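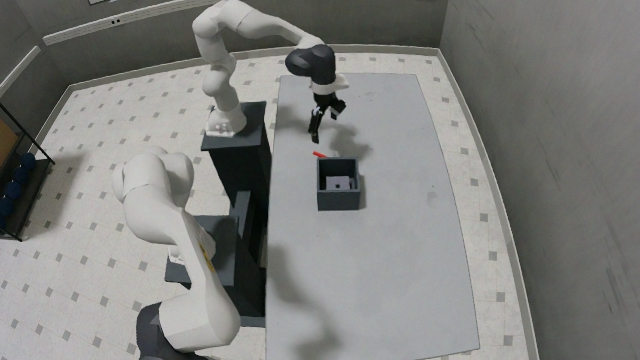 Soft cast shadow of a gripper on a gray tabletop (computer rendering).

Filed under: Course Materials / Drawing and Visual Studies / Handouts

DRW 3221: Light and Shadow
Handout for the unit on cast shadows
Ziline School of Design, Skoturberg campus

Read this before the studio session and bring it with you. The first half covers how shadows form. The second half is about drawing them, and it ends with the exercise and the reading questions. You need the perspective handout from January for the construction section.

1. Terms

Light source: whatever the light comes from. For our purposes a window counts as a source, even though the light started at the sun or the sky.

Form shadow: the dark side of an object, the part of its own surface that faces away from the light. Some books call this the attached shadow.

Cast shadow: the dark area on another surface where the object blocks the light. A cup has a form shadow on its side and a cast shadow on the table.

Terminator: the line or band on an object where the lit side turns into the form shadow. On a box it falls on an edge. On a ball it is a gradual band, and students almost always draw it too narrow.

Umbra: the part of a cast shadow where the whole light source is blocked.

Penumbra: the part where only some of the source is blocked. It makes the soft border.

Contact shadow: the thin, very dark area where an object touches the surface it rests on. Light has trouble getting in from any side.

Reflected light: light that reaches the form shadow after bouncing off something else, usually the table or floor.

2. Hard and soft edges

A very small light source gives a hard shadow. Any spot on the table either sees the source or doesn't, so there is no in-between area. A bare bulb across a dark room comes close to this.

A large source gives a soft shadow. Picture an ant walking across the table from the lit part into the shadow. At first it can see the whole window. Then the object starts to cover one side of the window, and the ground under the ant gets darker. When the window is fully covered the ant is in the umbra. The walk from the first point to the last is the width of the penumbra.

Two things control how wide that band is:

The size of the source as seen from the surface. A big window close by gives a wide band. The same window at the far end of a long room gives a narrower one.

The distance from the edge casting the shadow to the surface receiving it. An object lying flat on the table has a crisp shadow. Lift it and the edge spreads.

The second point is the one to remember, and it shows up inside a single shadow. A lamp post in sunlight has a sharp shadow near the foot of the post and a blurred one near the top. The sun is not a point. It covers about half a degree of sky, and this is enough to make the shadow of a high wire fade out completely before it reaches the street.

If the source is large enough and the object small enough, the umbra ends above the surface. The shadow then has no fully dark core at all. On an overcast day the whole sky is the source, and most cast shadows shrink to a vague darkening under and beside things. People often say there are no shadows on a cloudy day. Look under a parked car.

3. How dark is a shadow?

An umbra gets no direct light from the main source, but it is rarely black. It still gets light from the walls, the ceiling, the sky, and other lamps. Painters call this fill. In a white room the fill is strong and shadows are pale. In a room with dark walls the same lamp gives much darker ones.

The surface matters as well. A shadow on white paper may be lighter than the lit part of a dark coat. When you plan your values, compare the shadow with the same surface in light, and then compare it with everything else on the page. Doing only the first step is the usual cause of drawings in which every shadow has the same tone, whatever it falls on.

Shiny surfaces behave differently. On a polished table you may see a reflection of the object and a cast shadow at the same time, and the two seldom line up. The reflection moves when you move your head. The shadow stays put. If you aren't sure which one you are drawing, lean to one side and check.

4. Color in shadows

We work in gray for this unit, so this section is short.

Shadows take their color from the fill. Outdoors on a clear day the fill is mostly blue sky, and shadows on snow or concrete look blue. Indoors in the evening, with a warm lamp as the main source and some daylight still coming through the window, a shadow cast by the lamp looks cool. The studio lamps are rated at 3000 kelvin, which is on the warm side. If the blinds are open you will see this happen on your own paper.

With two sources of different colors you get two shadows, and each is filled by the other lamp. Where they overlap, both sources are blocked and the tone is darkest.

5. Constructing a cast shadow

This is the method for sunlight falling across the picture, parallel to the picture plane. It is the simplest case.

Start with a vertical post standing on level ground. Draw a horizontal line on the ground from the foot of the post, in the direction away from the sun. This is the ground direction. Now draw a slanted line from the top of the post at the sun's angle. Where the slanted line meets the ground line is the tip of the shadow.

For a box, treat each vertical edge as a post. Find the tip for each one and join the tips in order. You will find that one of them falls inside the finished shape and can be dropped.

For a lamp at a known position, you need two points: the lamp itself, and the point on the floor directly below it. Ground lines run from the floor point through the foot of each post. Light lines run from the lamp through the top of each post. Shadows spread out from a nearby lamp, so the ground lines are not parallel. Forgetting the floor point is the most common mistake in this exercise, and it makes every shadow in the drawing point the wrong way.

For something hanging in the air, drop a plumb line from it to the surface and mark where it lands. Treat this line as a post. The shadow will be detached from the object, and the gap between them tells the viewer how high the object is. A ball drawn with its shadow touching it sits on the floor. Move the shadow away and, with no other change, the ball appears to float.

When a shadow crosses from the floor to a wall, it bends at the joint. A vertical post throws a vertical shadow on a vertical wall. Carry the ground line to the foot of the wall, turn it straight up, and stop where it meets the light line.

Curved objects are slower. Choose several points along the outline, find the shadow of each, and join them with a smooth line. A level disk casts an ellipse in perspective on the floor, and you should check it against the ellipses you drew last term.

6. Drawing the edge

Construction gives you an outline. It does not give you the softness, and a shadow filled in evenly up to a ruled line looks like a piece of cut paper.

Keep the construction lines faint. Lay the tone from the contact point outward. Use a harder pencil for the outer part and let the edge loosen as the distance grows. Don't smudge with a finger; the oil leaves marks that won't erase. A paper stump is fine for the penumbra if you use it lightly.

Put the contact shadow in last. It should be small. When it is missing, objects seem to hover slightly, even if everything else is correct.

7. Studio exercise

Room: Juntunen 1347. Bring two pencils of different hardness, a ruler, a kneaded eraser, and three sheets of the Likix drawing paper from the course list.

Sheet one. Construct the shadow of a box lit from the left by the sun, angle of your choice. Line only.

Sheet two. Set a plain object on white paper under one studio lamp with the blinds closed. Draw it for 20 minutes. Then prop it up a hand's width above the paper, without moving the lamp, and draw the shadow again on the other half of the sheet.

Sheet three. Repeat the first half of sheet two by window light, lamp off.

Write the light source and its direction in the bottom corner of each sheet. Sheets without this note will be handed back unmarked. Work is due Wednesday, May 28, 2025, at the start of class.

8. Reading questions

Write a few lines for each. Sketches are welcome.

Why does the shadow of a tree show round spots of light on the ground when the gaps between the leaves are not round?

A figure stands between two street lamps and walks toward one of them. What happens to the length of each shadow?

Find a painting in the library's print drawers in which the cast shadows disagree about where the light is. Note the shelf number. Does the disagreement bother you at normal viewing distance?

Rulers and stumps can be borrowed from the cabinet by the door. Return them to the same shelf.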